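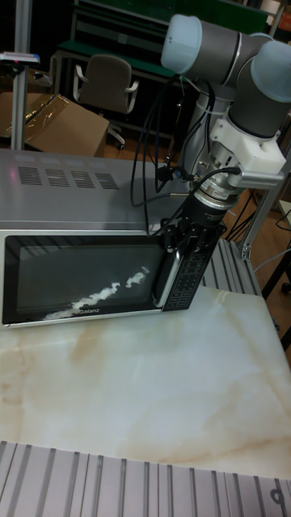

Figure 2. Countertop microwave oven with the control panel to the right of the door.

3.1 Standby load

Standby draw was logged in 30 rented apartments in Clilstead. Each kitchen outlet was fitted with a Belay plug meter, and readings were stored once a minute. Ovens of the type in Figure 2 were treated as a separate class from built-in units — the latter are wired directly and could not be metered at the outlet. Of the 3000 daily records collected, 2699 were complete and were kept for analysis. Days with a gap longer than one hour were dropped.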